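Re: [zuvine-users] segmentation mask jumps onto the walls after upgrade

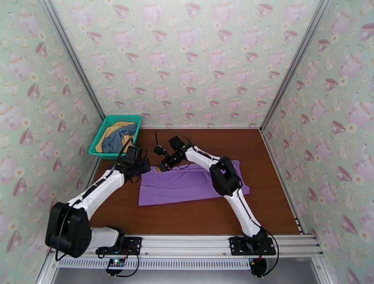

OK so the mask jumping thing. Spent most of Sunday on it and I think it's two problems and we've been treating them as one. First is the plane fit. Zuvine takes the biggest flat region as the table, then everything sticking up from it is a candidate, and cloth lying flat barely sticks up at all, so the depth channel gives you next to nothing and color does all the work. Fine on a plain background. Our booth has the teacup wallpaper, pink teapots and rose cups on pale green, and the purple garment sits close enough to those cups in hue that the color prior happily grabs a few of them. Swap in the dusty blue cloth from the basket and the wall hits mostly go away, the rest of the config untouched. So that's a prior problem and you can reproduce it with one still.

Second is timing and has nothing to do with wallpaper. More below.

> On our cell the cloth mask was stable for months. Since
> moving to the new branch it flickers between the garment and
> some patch way up on the back wall, and the planner throws
> "grasp outside reach" and stops. Tried raising the
> confidence cutoff, no change. Tried the old weights with the
> new code, still flickers. Is anyone else seeing this or is it
> our calibration? We run two arms, Draltoner for planning,
> everything else stock.

Not your calibration, or not only. Old weights + new code still flickering is the useful bit, thanks for trying that. The new branch crops AFTER the color prior runs. Old one cropped first. So the wall used to be thrown out before anything looked at it and now it gets a vote. It's in the changelog if you squint, under "performance".

Workaround for now, in the perception config:

crop_before_prior: true
crop_source: table_plane
crop_margin_cells: 4
prior_tile: 128

Leave prior_tile at 128 even if your camera is bigger. Smaller tiles and it starts finding edges in the wood grain, ask me how I know. Margin of 4 is what works here, 3 clipped the pointy end of the garment on our table and the planner then picked a corner that wasnt a corner. If you have a basket in a back corner like us, mask it seperately, dont let it into the garment class. Ours has two cloths bunched on top of each other and the segmenter calls that one object, a very confident one.

Now timing. Draltoner asks for a mask when an arm is idle. With two arms it asks when EITHER is idle, so the other one may be right over the cloth - elbow housing covering a chunk of it, wrist and cable covering more. Mask comes back in pieces. Largest piece wins, and if the prior is also letting the wall in, well, largest piece may be wall. That's your flicker. The flag is

mask_request_when: all_idle

Costs you some cycle time. We eat it. Better fix is to project the arm model into the camera and mark those pixels unknown instead of background, I have a half working patch on top of the Pitkänen filter but it ignores the wrist cables completely. They arc well clear of the links and every so often a cable gets labeled as a fold. Creases I can live with, a fold line that moves with the gripper not so much.

Still open for me:

- reach check should run before the grasp gets scored. No reason a point on a wall ever makes it to the planner
- Trullen viewer draws the mask one step late, so dont trust it for debugging this. Dump to disk
- after 5 failed requests the retry counter resets itself silently?? found no docs on that

If you can send a dump with both flags on I'll compare to ours. Raw frames please, not the viewer export. I'll post the patch once the cables are in, or before that if people want it ugly.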